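Home | Notebook | Price Basket | Archive | Contact

Notebook, October: the basket, the weights, and my feud with eggs

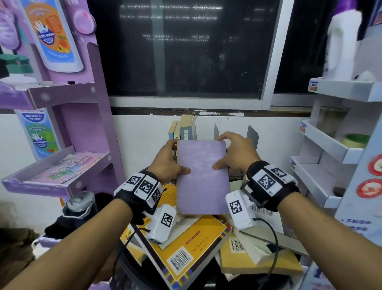 Where we left off

Basket run number 19. For colleagues who skipped the last meeting (Samer), the job is still to build a small price index for Bendby and compare it with the official one, so that when people tell us at the counter that everything has doubled, we can tell them which things have and which things only feel that way. We have 204 items on the list and 2,604 price quotes in the sheet. I trust most of them.

Morning

Opened the sheet at 7:40. The headline figure said prices in Bendby had fallen by a third since the last run. I enjoyed this for as long as it took to make coffee, then went looking for the mistake. Somebody had entered a column of Vutholm prices in cents instead of dollars. The initials next to the column are mine.

Fixed it, reran it. The index now goes up, like everyone else's. Lesson for the wall: if the answer would get you invited on television, check the units.

Weights

Long argument with Melati over rent. She wants it weighted the way the official index does it, with a figure for what homeowners would pay if they rented their own houses from themselves. I said no person in Bendby has ever handed himself a rent check. She said that was a fine joke and asked what I planned to put in the cell. I had nothing for the cell. We are using her number.

Side effect: with rent in properly, groceries shrink to a much smaller slice of the total, and the egg spike that has eaten two weeks of my life barely moves the line. I had a whole paragraph about eggs. It was a good paragraph. It is now a footnote.

Aiman made the point that people don't feel the index, they feel the checkout. A thing you buy every week shouts louder than a thing you buy every ten years. He suggests a second line on the chart, frequent purchases only, drawn under the main one. Agreed, provided he draws it and picks a color that prints.

Money supply detour

Prasetyo came by after lunch with his chart of stimulus payments laid over prices. The two lines do go up together if you slide one of them along far enough. I asked how he picked the lag. He said it was the lag that made the lines match. We had a conversation about this. He is going to pick the lag first and then look, and write down the pick before opening the file. To be fair to him, I don't think the payments did nothing. I just can't get it out of one town and a handful of shops, and neither can he.

Shrinkage

Syahrul found that the crackers at the Orkau store stayed at the same price while the box lost 10 percent of its weight. Under our old rule that counts as no change. Changed the rule to price per ounce for anything sold by weight. This means going back over the old quotes, and some of them don't have a package size at all, just "box." Also "big box." Also, once, "the usual."

Left to do

- Package sizes for the old cracker, cereal and coffee quotes. Syahrul has the receipts.
- Ask the Rahman pharmacy whether the shelf price includes the loyalty discount. Last time I got two answers from two people at the same register.
- Used cars: drop the one listing that is plainly a typo, or a very hopeful seller.
- Samer to rerun everything from the raw quotes without looking at my sheet. If he gets the same number I'll buy lunch, and we can log the price.

Stopped at 6:15. Eggs unchanged.

Filed under: Inflation, Prices & Wages, Shop Talk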